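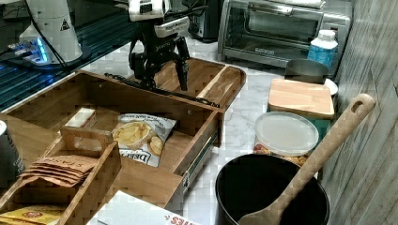 The wrist camera comparison at the Varnport kitchen bench is finished, and the gripper comparison that follows it is under way. Both use the same arm, the same controller and the same counter layout, so results can be read side by side. The drawer task is the one that separates the candidates most clearly. The fingers come down over the rear rim of a light wooden drawer, close to a black metal slide, with a bag of potato chips lying in the middle and a wooden tray of STASH envelopes at the front left. Clearance at the rim is small, and any error in the vertical approach shows up as contact with the slide before it shows up anywhere else.

Two grippers are in the comparison. The first is the parallel two-finger unit we have used since the bench was set up. The second is the Harkimari, a two-finger unit with a longer stroke and a heavier body. Szu-yu Chou wrote the adapter plate and the driver for it in June. The plate adds 6 mm to the tool length, which has been entered in the controller as a fixed offset. Anyone loading a job saved before the plate was fitted must update the tool definition first. The old definition will load without a warning.

Each gripper runs 100 attempts per task at low speed and 100 at normal speed. An attempt counts as a success if the object is lifted, held for 5 seconds and placed inside the target area. Dropped objects, wrong objects and controller stops are logged separately. Operators should not restart an attempt after a stop. Log it and move to the next one.

Results so far cover the parallel unit only. Stiff objects with flat sides give little trouble at either speed. Soft packaging is harder. With the force limit at its default, the fingers close on a chip bag, the bag deforms, and the controller reads the lower resistance as a missed grasp. Raising the limit removes the false misses but crushes the contents. Pilar Herrera has replaced the single threshold with a check on finger position and motor current together, sampled at 500 Hz. The change is on the bench branch and will be used for both grippers. Low-speed runs made under the old threshold have been dropped from the comparison and will be repeated.

Thin paper items remain a weak point. The fingertip pads are too thick to get between stacked envelopes, and the parallel unit tends to take several or none. We have a set of tapered pads from Núñez on order. They fit both grippers, so the envelope task is on hold until they arrive.

On cameras, the wide-angle unit has been kept on the wrist and the narrow one returned to the store. The narrow lens gave better depth at the fingertips but lost the drawer rim during the last part of the descent, and the planner then fell back on its previous estimate. The wide unit keeps the rim in view to the point of contact. Its depth is noisier on shiny surfaces, steel bowls and glass doors in particular. We mask those regions for now. The calibration file for the wide unit is dated 2024-09-04, and earlier files should be deleted from local machines.

Three changes apply to everyone booking bench time:

Drawer position is now set with the alignment block and checked before each block of runs. Do not set it by eye.

The joint speed cap stays on for all work inside the drawer, including manual jogging.

Finger pads are to be wiped between tasks and inspected for wear. Write the pad set number in the log.

The Sastville group will repeat the drawer task on their own arm with our object list and logging format. Their controller handles force limits differently, so their figures will be reported in a separate table. Requests for additional objects should go to Szu-yu with dimensions, weight and the reason for including them. The list closes when the Harkimari low-speed runs begin, and objects received after that will be held for the next round.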